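A grey bin, an orange-jointed arm and a lot of picking up: my morning at Wudgate
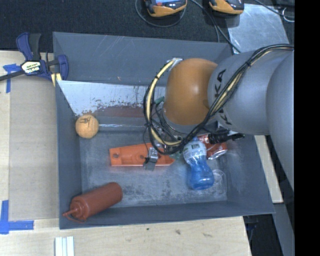 What they're up to in the workshop

I went over to Wudgate in July to see the Kobzar project, having heard bits and pieces about it for months, and I came home with a notebook full of scribbles and a strong urge to tidy my kitchen drawers. The short version: a small team is teaching an arm to pick things out of a bin, and to do that they need examples. Lots and lots of examples. They have 2648 of them so far and they want plenty more before the clocks go back.

The arm is a KUKA, with a big shiny orange joint that you can't really take your eyes off, and a thick loop of cable that swings about whenever it turns. It reaches down into a large grey bin on a wooden worktop, goes for something, and whatever happens next gets written down by the computer. Got it, dropped it, missed it, got two at once (this last one has its own column). Then it goes again.

Valentyna Hladun runs the collecting side and she was kind enough to let me pull up a stool for the whole morning. She told me the bin had been worked so hard since the spring that she knows its scratches by heart. I believe her! The floor and walls are properly scuffed.

Ordinary stuff, on purpose

I'd half expected neat little blocks, the sort you'd give a toddler. Instead it's the kind of thing you'd find at the bottom of a car boot. While I was there the bin had a reddish-brown squeeze bottle with a pointed nozzle, a pale orange ball, a blue see-through plastic bottle with a label on it, a drinks can on its side and a bright orange plastic thing that I never did get the name of. There was a clear plastic piece as well, which I didn't spot at all until Valentyna pointed it out.

Clear things are a headache, she says. The system works from pictures, and if a person leaning over the bin can miss something then you can imagine how it goes for a camera. On the last batch of 1000 goes, the see-through items accounted for most of the misses. So more of them are going in, and they're going in next to things that are easy to see, so the system doesn't get used to finding them alone.

The other thing I hadn't thought about is how much the mess matters. After every 96 goes, somebody tips everything out, swaps a few objects and throws them back in without arranging them. I had a turn at this and was told off (nicely) for placing the ball. You have to just chuck it. People are apparently terrible at being untidy, and early on the system got rather good at bins laid out by one very neat student and hopeless at everybody else's.

The dull bits, which I liked best

Most of the morning was waiting. The arm goes down, the arm comes up, a number on a screen changes. Valentyna drinks tea and keeps an ear out, as she reckons she can hear a bad grab before she sees it. I tried listening too and got it wrong every time.

There's blue tape stuck on the worktop beside the bin, and a clamp gripping the bin's top corner. Anyone who's ever marked out a floor for a school play will feel at home. I asked what would happen if the bin got shoved across a bit and there was a short silence, then a story from May involving a trolley and an entire afternoon's examples that had to be thrown away. I won't go into who was pushing the trolley.

They throw away a fair amount anyway. At the end of each session two people go through the results and check that what the computer called a success really was one. If they disagree, a third person decides. It's slow going and I'd be cross-eyed by lunchtime, but Valentyna wouldn't hear of skipping it - she'd sooner have a small pile she trusts.

What it's all for

The money comes from Zinance, and the first people to try the finished system will be Flarnine, who sort mixed returns at their depot and currently do the whole lot by hand. They aren't expecting miracles. What they've asked for is something that can cope with a jumbled tub of odds and ends and knows when to give up and leave an item for a person. That giving-up part needs its own examples, so a share of the autumn sessions will be bins where there's nothing the gripper can sensibly hold.

I asked how long until it's any good and got a laugh. There are 3 more rounds of collecting planned, with a proper test after each one, and the first test is at Wudgate itself with objects the arm has never met. Valentyna is keeping those in a locked cupboard and wouldn't tell me what's in it, though I did try twice.

If you've got odd bits of household plastic going spare, they'd be glad of them. Clean and empty please, no glass, nothing with a blade. Leave them at the Wudgate front desk before 4pm and say they're for Kobzar. I've already dropped off a bag, including a salad spinner lid I'm quite hopeful about.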